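Sero 318 carpet washer. For hire or to buy, from the Pudcombe counter. Page redone in August, old one had the wrong hose on it, sorry if you printed it.

## What it is

Upright carpet washer. Sprays, scrubs, sucks the dirty water back up. Mains powered. Two tanks, clean at the back, dirty at the front, and they only fit one way round so don't force them. Does fitted carpets, big rugs, stair runners with the hand tool, car mats, most upholstery if you're patient.

Doesn't do: silk, sisal, seagrass, jute, anything with a paper backing. Doesn't do vacuuming either. Vacuum first, properly, with your own vacuum. More machines come back blocked with dog hair than with any other fault we see.

## Quick facts

- Clean tank: 10 litres
- Brush: single roller, comes out with 2 clips
- Cable: long enough for most front rooms, bring an extension for a hall
- Hose and hand tool: in the grey bag, please bring the grey bag back
- Noise: loud. Not for before breakfast in a terrace
- Weight: one person can get it up stairs empty. Full, no

Hire is £20 a day. A day is from when you pick up to the same time the day after. Deposit on top, card only, goes back on when the machine does. Cleaning fluid not included, sold by the bottle, unopened bottles refunded.
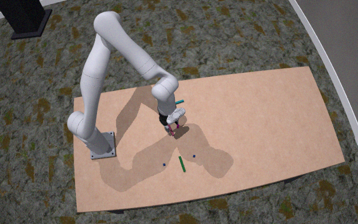 To buy, ask at the counter. Price moves about depending on what the importer is up to so we don't put it on the page. Ex-hire ones come up now and again, cheaper, scuffed, all checked over. Carmela Rivas keeps the list of people waiting for those, ring and ask to go on it.

## Before you start

Move what you can. Pick up coins, hairgrips, bits of Lego, the roller will find them. Then vacuum, twice if there's a pet.

Test a corner. Behind the door is good, or inside a cupboard if the carpet goes in. Dab on some mixed fluid with a white cloth, leave it ten minutes, press. Colour on the cloth means stop. Bring the machine back, we'll refund the hire if you've not run it, no argument.

Look for old spills while you're down there. Anything sugary (squash, cola, that sort of thing) wants a wipe with plain water first or it comes back up sticky. Candle wax wants scraping. Chewing gum, freezer bag of ice on top, then pick it off. Blu tack the same.

Open windows. Plan your way out of the room so you finish at the door and not stuck in the far corner in your socks.

## Using it

Fill the clean tank to the line with warm water, hand hot, not out of the kettle. We have had one back with a tank shaped like a pear. Fluid goes in after the water or you get a tank of foam.

Tank on, lid clicked, plug in. Trigger held and push forward slowly. Let go of the trigger and pull back over the same strip. That's a wet pass. Then a dry pass over the same bit, trigger off both ways. Overlap the strips by a hand's width.

Slower than you think. Slower than that. Watch the clear bit at the front, when there's no more water going up it, move on.

Don't go round and round on one stain. Do it, leave it, do the rest of the room, come back. Over-wetting is what gives you brown tide marks, and a smell, and on old underlay it can take days to go.

Empty the dirty tank when the float rattles. Down the loo, not the sink. There'll be fluff.

## Patterned carpets and big furniture 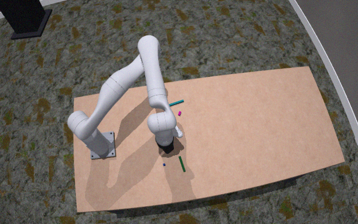

Patterned carpet hides a lot, so people leave it longer, and then the water comes up the colour of gravy. Normal. Keep going until it's more like weak tea. The thing with a busy pattern is losing your place: you can't see the wet edge the way you can on plain beige, so lay a bit of string or a garden cane along where you've got to. Large furniture is the other headache. A big table standing on patterned carpet, like the one with the pinky tan top in the picture, isn't something to drag about on your own, so do the floor round it first, let that dry, then get help to shift it over. Lift, don't slide. Wet pile and a heavy leg will mark. Foil squares or the plastic cups we sell by the till under every foot untill it's bone dry, wooden feet especialy, the stain can bleed down and it doesn't come out.

Dents from furniture: ice cube in the dent, leave it to melt, fluff up with a fork. Works on wool. Half works on nylon.

Do borders last. If it's a square of carpet with bare boards round the outside, don't run the roller off the edge, it grabs the binding. Use the hand tool for the last bit.

## Stairs

Hand tool. Start at the top and come down. Machine stands on the floor below or the landing, NOT on a stair, not even for a second while you get the phone. The hose reaches further than it looks.

Treads first, then risers. Runner with rods, take the rods out or at least loosen them. Brass rods go dull if the fluid sits on them, wipe as you go.

## Drying

Overnight for most rooms with a window open. Longer for wool, longer for a basement, longer if the heating's off. Fan helps more than heat. We hire a floor fan as well, see the Jesteston page, they keep those and we can get one sent over if you ask a day ahead.

Socks on it, shoes off it, furniture back only when it feels dry to the back of your hand right down in the pile.

## Customer bits

Wilson Alvarado did the whole of a guest house with it, corridors and all. His note came back in the grey bag: "Good machine. Hate the cable. Wanted the fan as well, get the fan."

Yvonne Tunstall had it for one room and a stair runner. Red wine, old. Got most of it. She says the last pink shadow went on a second go the week after.

Demetrio Pacheco bought an ex-hire one and does his neighbours' now. Wants it put on the page that the roller lasts longer if you cut the hair off it every time with nail scissors. Agreed.

## Things that go wrong

**No spray.** Tank not clicked down. Take off, put back, push. If still nothing, the little filter under the tank is furred up, rinse it under the tap.

**Sprays, doesn't suck.** Dirty tank full, or lid seal not sat right. Or the float's stuck, tap it.

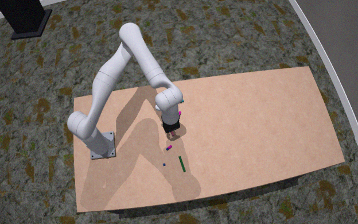 **Roller not turning.** Off at the plug first. Then look for string, hair, a tassel off the rug. Undo the clips, slide it out, clear it, slide it back. If the belt's snapped stop there and ring, we've got belts, takes no time at the counter.

**Foam coming out of the front.** Too much fluid, or there's old shampoo in the carpet from last time. Run it with plain water until it stops.

**Carpet stiff when dry.** Fluid left in. Plain water over it again, then vacuum.

**Smells.** Usually too wet. Fan, windows, wait. If it's a pet smell it's in the underlay and no washer will get that out, wouldn't want you paying for another day on it.

## Bringing it back

- Both tanks emptied and rinsed
- Roller cleared of hair
- Cable wrapped on the hooks, not round the handle
- Grey bag with hose, hand tool, spare filter
- Any damage, just say. We'd sooner know than have the next person find out

There's a cleaning charge if it comes back full. It does get used, that charge.

## Fluid

We sell the Villalobos low-foam, plain or with a lemon smell. Plain for wool. The capful on the bottle is for a full tank, don't double it. Supermarket ones work but plenty of them foam, and washing up liquid is out, you'll be rinsing for a week.

Spot remover is separate. Test that too.

## Booking

Ring or come in. Online booking is down for the moment, the form sends but we don't recieve it, so please don't rely on that. Busiest before Christmas and at the end of student lets, book early for those.

Ask for Montserrat Moya for trade or anything longer than a weekend, she does the weekly rate and can sort delivery. Bring photo ID and something with your address on. Loading bay at the back, ring the bell and someone will carry it out to the car.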